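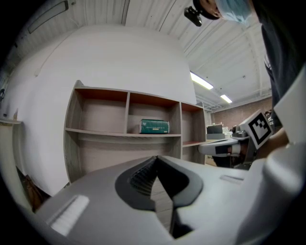 How much shelf space does a shared student workroom need?
Less than ours had, once the things left behind at the end of each term were cleared out.

Open Shelving in the Dornness Workroom
Student project report, Interior Planning, second year

Background
The Dornness workroom is used by 12 project groups. In June we were asked to look at how the open shelves were being used and to suggest a layout that groups could keep up without help. The wooden unit against the white wall has open compartments in its upper row and open space below. We chose it as the test unit.

Method
We listed the items stored in the room over 16 days. There were 608 entries in the log, many of them the same item logged again. We then sorted by how often a thing was taken out. Items that never moved were tagged and their groups were asked to collect them.

Results
Of the tagged items, 69 were collected or thrown away. After that the upper compartments could stay mostly empty, with a teal-green box lying flat in the middle one. The narrower compartment on the right was harder to plan for. Large boxes did not fit unless they were turned, and then the labels faced the side.

We compared two label systems, Grilex and Tritow. Grilex labels were easier to read from the door - Tritow labels came off cleaner. We used Tritow for the final layout.

Limits
The lower space was not tested. Groups put bags there during the day, and the log did not cover bags.

Next steps
The Nel group will repeat the log next term with the same form, adding a column for the lower space.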